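Television Distribution in Shared Student Housing: A Comparison of Coaxial and Network Delivery at Trorkinley Hall

Final Project Report, Telecommunications Technology Program
Istinby Technical College

1. Background

Trorkinley Hall is a residence building owned by the college and occupied during the fall and spring terms. Television service reaches the rooms over a coaxial system that was installed when the building opened and has been extended twice. Residents have reported missing channels, frozen pictures and weak reception on the upper floors. The housing office asked the program to review the system and recommend whether it should be repaired or replaced by delivery over the building's data network.

The project group worked on this question from September to December. The work was limited to television service. Internet access in the rooms was considered only where it affected the second option.

2. Existing System

The signal enters the building in a ground-floor equipment room, where it passes through a distribution amplifier made by Bortolotti. From there, a trunk line rises through the east stairwell and feeds a tap on each floor. Each tap serves a row of splitters located above the corridor ceiling. The building contains 280 wall outlets, including those in lounges and study rooms.

Drawings supplied by the housing office did not match the installation in every respect. On the third floor, two splitters had been placed in series to serve rooms that were divided after the original work. On the fourth floor, a length of older cable had been joined to newer cable with a connector intended for indoor patch leads. The group corrected the drawings as the survey progressed, and a revised set is attached as Appendix A.

3. Method

Signal level and modulation error ratio were measured at the amplifier output, at each floor tap and at a selection of room outlets. Outlets were chosen to include the nearest and farthest room on every splitter. Rooms were entered only with the written consent of the residents and only in the afternoon, between 1:00 and 4:00 p.m. Furniture was moved where an outlet could not otherwise be reached, and was returned to its place before the group left the room. 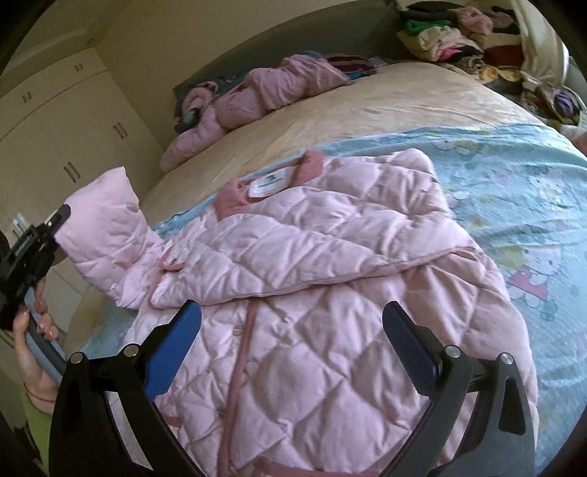 Measurements were taken on six channels spread across the band. Each reading was repeated after the meter had been disconnected and reconnected, so that a poor contact at the outlet would not be mistaken for a fault in the line. The complete record contains 1,556 readings and is provided in Appendix B.

4. Results

Levels at the amplifier output were within the limits given in the equipment manual. Levels at the floor taps fell steadily with height, as expected, and remained acceptable up to the third floor. On the fourth floor, the higher channels were below the minimum at most of the outlets tested. Replacing the unsuitable connector with a proper compression fitting improved these channels – in several rooms enough to restore a stable picture – but the farthest outlets remained weak.

The series splitters on the third floor accounted for nearly all of the complaints from that corridor. Loose wall plates were a lesser cause and were tightened during the survey.

5. Cost of the Two Options

Repair of the coaxial system would require a second amplifier at the third-floor tap, new splitters on two floors and replacement of the older cable. The group estimated the materials at $1,845, with installation to be done by college maintenance staff.

Network delivery would require a headend unit and additional switch capacity. A quotation from Trumilico put the headend unit alone at $2,660. Residents would also need a compatible television or a separate receiver, and the group could not establish how many already own one.

6. Recommendation

The group recommends repair of the coaxial system. The faults found are local and can be corrected without opening the stairwell riser. The work should be scheduled for the winter break, when the corridors are clear and service can be shut off for a full day.

Network delivery should be reviewed again when the switches in the building are due for replacement. The fourth floor should be measured once more after the repair, using the outlets listed in Appendix B, and the readings added to the maintenance file.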